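Quick one tonight because I have to be up at 5:30 and I still haven't packed lunches.

So the Bororden is back. Finally. For anyone who missed the July post, it's the old hand-wind I got in the estate lot, the one with the cream dial and the crown that felt like turning a pepper mill. Bought the whole box for 900 and figured the other stuff would pay for it. It did not. Two dead quartz things, a strap with no watch, a nice travel clock my sister took off me before I could even look at it.

Anyway. Service came to 725. Yes, I know. More than the watch is worth on a good day. Mainspring, full clean, new crystal, new crown gasket. I said no polish, please, no polish, and wrote it on the ticket too. Case came back with all its dings. Very happy about that. 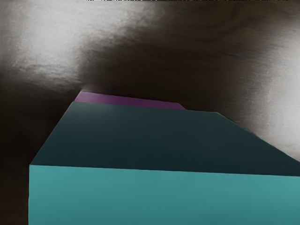

Cosimo Serra did the work. He kept it eleven weeks, which people keep asking me about, and all I can say is he called twice and both times it was a parts thing. The first mainspring was the wrong height. The second one was right but took forever to show up. Fine. I'd rather wait.

Timing now – he gave me a printout and I lost it in the car, so going off my own notes. Dial up it gains four seconds a day. Crown down it loses a bit, maybe six or seven. On the wrist it comes out close to even, I set it at breakfast and by dinner I can't see a differnce. For something this old I'm not going to complain.

Lume is dead, obviously. Cosimo asked if I wanted the hands redone. No. They're that burnt-toast color and they match the dial and I never read it in the dark anyway.
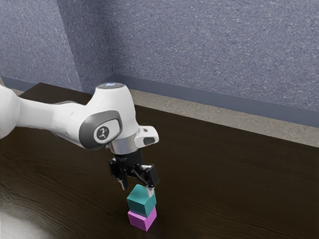

Photo credit: Juraj Kollár

Now the strap problem. Lugs are 17mm. Who does that. An 18 goes in if you squeeze it but it puckers at the edges and it bugged me all through a meeting. A 16 leaves gaps. Ended up with a Jelínek in plain brown calf that really is a 17, had to wait for it, smells great, stiff as a board for the first week. Wear it in the house. Sit on it. Whatever works.

Also tried it on the steel bracelet off my Jondgate just to see. Nope. Looks like a little kid in dad's shoes. Took it straight off and scratched the back of one lug doing it, so thats a new ding and it's mine.

Somebody emailed about whether the serial dates it. Not really! The movement says one thing and the caseback says another, and the only list I've found online skips a whole chunk of numbers right where mine is. Last three digits are 111 if anybody out there has a close one. Would love to compare dials, mine has the short minute marks and I've seen two with long ones. 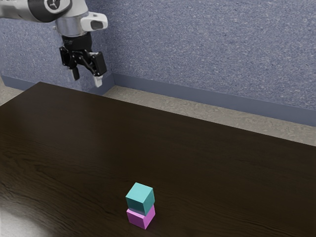

Source: Juraj Kollár, used with permission

What else. Price stuff. There's a Cuklow up at the moment, same size, same kind of dial, freshly serviced they say, asking 1,118. No box, no papers, and the case has been buffed until the lugs are round. I looked at it for way too long. Asked the seller for a shot of the movement and got the caseback again from a different angle. So I'm out, but if you like them shiny go look.

Next up is the travel clock, if my sister ever gives it back – the alarm hand slips and I think it's only the friction fit. Will take the back off and see. Might be a two-minute job, might be a bag of parts I mail to Cosimo with an apology.

Oh and comments are fixed, the spam filter was eating everything with the word "crown" in it. If you wrote in the last month and I didn't answer, try again please. OK lunches. Bye.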